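Kameo releases Condadness countertop layout guide for compact kitchens

FOR IMMEDIATE RELEASE

Kameo has released the Condadness guide, a planning document for kitchen counters that must hold small appliances, a cutting surface and everyday storage on a single run of benchtop. The guide is available from May to kitchen designers, property managers and home organizers.

The document was prepared with the design office Govindasamy, which reviewed 207 domestic kitchens over the course of the project. It covers appliance grouping, cord routing, the siting of boards and trays, and the care of marble and timber surfaces in daily use.

Under the Condadness method, the counter is divided into three zones. Heat-producing appliances such as toasters and toaster ovens are grouped at one end. The centre is assigned to preparation and holds the cutting board. The remaining end takes trays, lids, cups and other light items that are moved several times a day. The back edge is treated as a service strip for cords and is kept to a minimum depth.
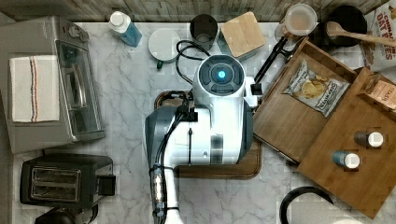 Cords receive a chapter of their own. Of the 236 layout faults recorded in the review, the largest group concerned excess cord length left lying on the work surface. The guide recommends that cords be shortened with reusable ties, led along the back edge and kept out of the preparation zone. Where the wall behind the counter is finished in timber planks, adhesive clips should be tested on a hidden section first — weathered boards may release fibres when the clip is removed.

The section on textiles advises against storing kitchen towels on top of a toaster oven, including when the appliance is switched off. A rail or hook at the opposite end of the counter is specified as the standard position. Bottles are to be stored upright with the cap closed.

For marble, the guide calls for a neutral cleaner, a soft cloth and prompt removal of acidic spills. Wooden boards, trays and lids are to be washed by hand and dried on edge before they are returned to the stone. Appliances should be lifted when repositioned, as dragging can scratch a polished finish.

A planning sheet is supplied with each copy. Users enter the width and depth of each appliance, and the sheet returns the length of clear counter left for preparation. A clear length of 500 mm is set as the working minimum.

The first print run is accompanied by a set of 20 reusable cord ties manufactured by Eltivico. Replacement sets will be sold separately.

Orders and trade inquiries are handled by the Kameo publications desk. Orders received by noon on Wednesday are shipped the same week.

ENDS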